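I met Marilou Tagle over a pot of tea to talk about Siv Öberg, the striker she wants at Hendberg before July.

"She's got 6 months left at Rullen," she told me. "They'll have to sell!"

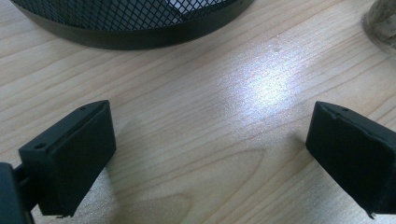
Would Balaskas let her go upfront on her own, though? Marilou laughed -- she's sat through 80 of his matches as a scout.

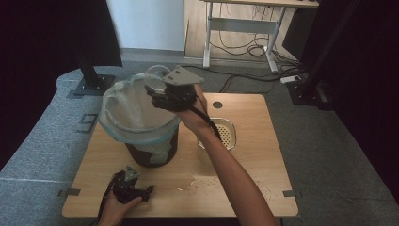 *A clear round cup or container over the table.*

"He'll moan, then he'll play her," she said, and I believe her.

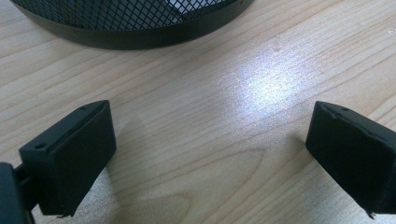
*Black wire mesh on pale wood.*

Fasetti want her too, mind.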